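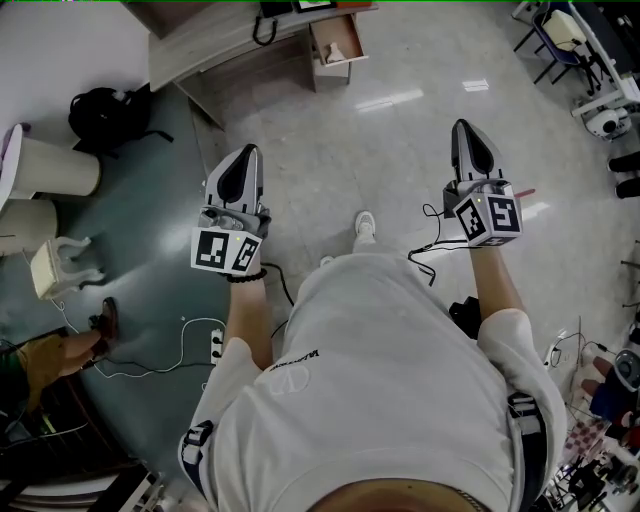 Ellano wrote in under our last tour post to ask whether the new record was ever coming out, or whether we'd all just have to keep humming the chorus of "Brerar" from that one shaky live clip. Fair question! It's coming out in August, and I get to be the one who tells you.

The album is called "Imness." It has 2 sides and a lot of hand drum, and it's the first thing I've put my own name to since I left the wedding band circuit. I wrote most of it at my aunt's kitchen table, singing in the language my grandmother scolded me in (she had a gorgeous voice for scolding) and switching to English when I ran out of words. A few songs go back and forth inside a single line. I tried to tidy that up and the songs got worse, so it stayed.

Joly Records is putting it out. They're a tiny label and they've been very patient with me, especially over the harmonium, which we recorded in a stairwell and then recorded again in a different stairwell. The first pressing is 2,000 copies on vinyl, with the lyrics printed in both languages on the inner sleeve. I did the translations myself, so please send complaints to me and leave Joly alone.

"Brerar" is out as a single this Friday, everywhere you usually listen. It's the long one, and yes, we kept the whole ending. The radio version fades early for stations that need it, and program directors can get either one from the label.

We're also playing a release show in a room that holds 141 people, with the full group plus a string player I've been begging to join us for ages. Tickets go to the mailing list first. There are 3,000 of you on there now, which makes me a little nervous about the math, so we're looking into a second night.

For interviews, advance copies, or lyric sheets, write to the press desk at Joly Records. I'm happy to talk by phone, mornings are best, and I'll bring the harmonium if you ask nicely.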